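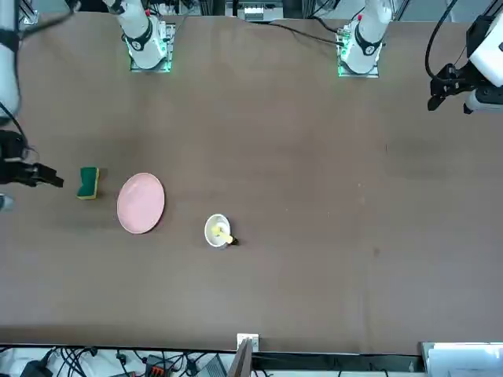

Flemamen Two-Arm Bench for Clubs and Classes

Order code: FL-241
Price: £2,434 excluding VAT, delivery charged separately
Made to order. Please allow 20 working days.

The Flemamen bench is a pair of tabletop robot arms with grippers, a controller and a set of written tasks, sold to schools, colleges and after-school clubs. It is meant for students aged 14 and over. Two students can run it at once, one looking after each arm, and the rest of the group can plan, time, log and write up.

We supply it as a kit. You provide the table.

What is in the box

2 robot arms, white, with lit mounting plates (green edge light when powered)
2 two-finger grippers, black, fitted to the arms before dispatch
Controller and power supply
Cable set, black
Clamps and fixing bolts for both mounting plates
Hex keys
Emergency stop on a 2 m lead
Kitchen Task Pack (see below)
Printed student handbook, one copy, with permission to photocopy
Teacher notes

A laptop is not included. The software runs on Windows and Linux. It does not run on tablets.

Choosing a table

Any solid table with a flat top and a straight edge will do. The plates go along the far side, a little apart, and the arms reach in towards the working area. A plain matte surface in one colour is best. Shiny white tops give a lot of trouble with the lights on. Brown, grey and dark green have all worked well in the schools we visit. Scuffs do not matter.

Do not use a folding table. The arms are not heavy, but they stop quickly and the table will walk.

The controller can stand on the floor underneath or on a shelf. If it is on the floor, keep the cables behind the line of the table legs and tape down anything that crosses a walkway.

Right arm and left arm

The handbook names the arms from the robot's side of the table. If you stand at the near edge facing the bases, the right arm is on your left. Every new group gets this wrong in the first session. Put a sticker on each base before you start, R and L, large enough to read from the laptop. The software uses the same names and they can't be changed.

Kitchen Task Pack

The pack is the part most clubs ask us about. It uses ordinary kitchen things, so spares are cheap and students know what each one is for. The usual layout has a sponge with a green scourer, a pale pink plate, a small white bowl and a yellow utensil. You can swap any of them for something from the canteen. The tasks say "plate" and "bowl" and leave the rest to you.

Task 1. Pick up the sponge with the right arm and put it down in a marked square.
Task 2. The same with the left arm. The left arm has to start from its raised position.
Task 3. Take the utensil out of the bowl without moving the bowl.
Task 4. Put the utensil back in the bowl.
Task 5. Hold the plate with one arm and wipe it with the sponge in the other.
Task 6. Clear the table. Students decide the order and where things go.
Task 7. Open task, chosen by the group and agreed with the teacher.

Tasks 1 and 2 take most groups one session each. Task 3 takes longer than people expect. The utensil leans on the rim and the bowl is light, so a grip that is slightly too low drags the bowl along with it. The teacher notes suggest letting students find this out and write down what they changed. A good logbook entry for Task 3 will usually have several failed attempts in it.

Task 5 is the first one that needs both arms moving together. Set the speed limit to slow before trying it.

How the arms are controlled

There are three ways to work and the handbook goes through them in order.

By hand. With the motors released, a student moves the arm to a position and saves it. A list of saved positions can be played back. Younger groups may spend a whole term on this and that is fine.

By blocks. The block editor covers moves, waits, gripper open and close, repeats and simple tests.

By Python. The library is small and the commands are listed on two pages at the back of the handbook. A student who has done GCSE computing should manage. The gripper command takes an opening from 0 (shut) to 100 (fully open). For the sponge, start with the gripper fully open and close in small steps, watching how far the foam squashes.

Used at Stokden

Stokden Technical School has had a bench in its design block since we started selling them. Catalina Orellana runs the robotics club there, after lessons until 5.30, with Year 10 and Year 12 students mixed together. She wrote most of Tasks 3 to 6 and we print them with her permission.

Her advice for new clubs, from the teacher notes:

"Split the group into a table team and a code team, then swap them every session. If you let them choose, the same people type all year. Have one person whose only job is to reset the objects. Mark the positions with small bits of tape under the plate and the bowl, otherwise you can't compare one run with the next. I don't let anyone say a program works until it has done the task five times from the marks."

The club enters the two-arm class of the Saavedra Cup each year. Their logbook from last season is used as the sample in our teacher notes, crossings out included.

The Saavedra Cup, two-arm class

The Cup is an inter-school day for small robot arms. Flemamen benches are allowed without changes. Teams bring their own bench and controller and are given a table and one power socket. The rules for objects are loose: one plate, one bowl, one utensil, one sponge, nothing breakable. Layouts are announced on the morning, so a program made only of saved positions will have to be redone in the setup time. Teams who want to avoid that should look at the offset commands on the last page of the handbook.

Entries are handled by the organisers and not by us. We can lend grippers on the day if you break one.

Safety

The arms must be used with an adult in the room. Hands stay out of the working area while the motors are on. The emergency stop should be clamped at the near edge where the adult can reach it, and tested at the beginning of every session. Long hair tied back, lanyards off.

Green light on a mounting plate tells you that arm has power. It does not tell you the arm is about to move or that it is safe to reach in. Switch off at the controller first.

A sample risk assessment is included with the teacher notes as a Word file. You will need to add your own room and staff details.

Cleaning and care

Wipe the arm covers with a damp cloth. No solvents. Check the plate bolts at the start of each half term. The gripper finger pads wear out, faster if you do a lot of Task 1, and come in packs of four. Leave slack in the cable where it meets each gripper, enough for the wrist to turn fully in both directions. Most repairs sent back to us are cables that were tied too tight.

Spares and extras

FL-20 Finger pads, pack of four
FL-22 Gripper, complete
FL-23 Arm cable
FL-31 Emergency stop with lead
FL-40 Kitchen Task Pack, objects only
FL-41 Extra printed handbook

Prices for spares are on the order form.

Training

Hortensia Iturra does our training visits. A half day covers setting up, the three ways of working and Tasks 1 to 3, for up to eight staff. A full day adds Python and Task 5. She will need the table in place before she arrives and a laptop on which you have permission to install software. Please check this with your IT department well ahead. More visits have been lost to missing passwords than to anything else.

Visits for September fill up early, so book before the summer break if you can.

Ordering

Flemamen is sold in the UK through Torkden School Supplies. Schools can order by purchase order or card. Torkden will accept an unopened kit back within 30 days. Opened kits can be returned only if faulty.

Warranty is two years on arms, grippers and controller. Finger pads and the objects in the Task Pack are not covered.

Downloads

Student handbook (PDF)
Teacher notes (PDF)
Risk assessment (Word)
Block editor and Python library
Template for marking object positions, A3, print at 100%

Related products

Flemamen Single Arm
Wheeled trolley for controller and laptop
Clamp set for thick tabletops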